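Assunto: Re: [marcenaria-caseira] Prateleira baixa sem furar o tampo

Boa tarde a todos,

Respondo por partes à mensagem de quinta-feira, que deixo citada.

> Tenho uma mesa de madeira encostada à parede e queria ganhar um
> segundo nível para pousar coisas leves. Não quero furar nem colar
> nada. Já vi os suportes da Civeck, mas são altos demais. Alguém
> resolveu isto com o que tinha em casa? E a madeira com nós, dá
> problemas?

Quanto aos nós, não me preocupava. O tampo que uso também os tem, com o veio bem marcado, e nunca abriu. Passei-lhe óleo Nodau em janeiro e ficou assim.

Para a prateleira não comprei nada. Usei uma tábua fina pousada em três latas, e as latas em cima de uma caixa retangular deitada na mesa. A caixa serve para subir o conjunto mais um pouco e para repartir o peso. Na mesma mesa tenho uma haste de metal polido, ao alto, com um anel preto perto da ponta. 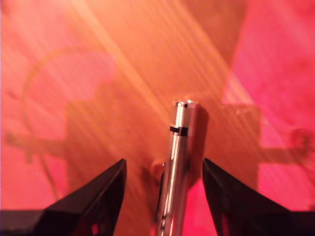
A haste, vista de perto.

Sobre as medidas: a minha tábua tem 500 mm de comprido e 40 kg não aguenta de certeza, por isso não ponham lá um torno. Para frascos, lápis e uma régua chega. Convém que as latas sejam da mesma altura e estejam cheias - vazias, escorregam quando se puxa alguma coisa da prateleira. As minhas levam 300 g de areia cada uma.

A caixa é a do "Auf den Spuren der Ahnen". Experimentei antes uma da Beddoe, mais mole, e a tampa cedia ao meio. Se a vossa ceder, metam-lhe dentro uma placa cortada à medida. 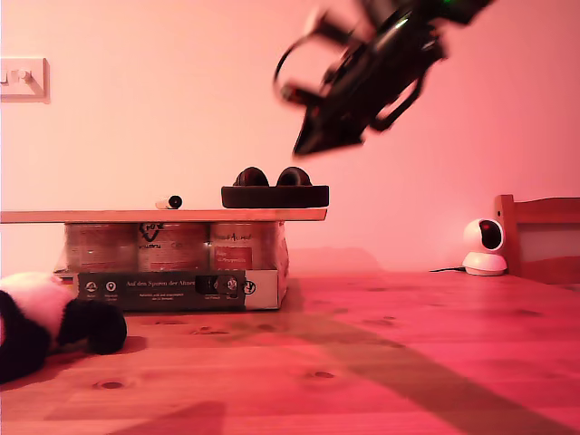 A prateleira do lado esquerdo da mesa, com o interruptor na parede por trás.

Deixei a prateleira à esquerda para ficar com o resto do tampo para trabalhar. Quem for canhoto faz ao contrário.

Falta-me resolver a frente da tábua, que ficou clara e sem acabamento. Estou entre uma fita de orla e o verniz Bresov 809. Se alguém já usou este verniz em madeira clara, diga-me se amarelece. Na lata não vem nada sobre isso e a loja também não soube dizer.

Cumprimentos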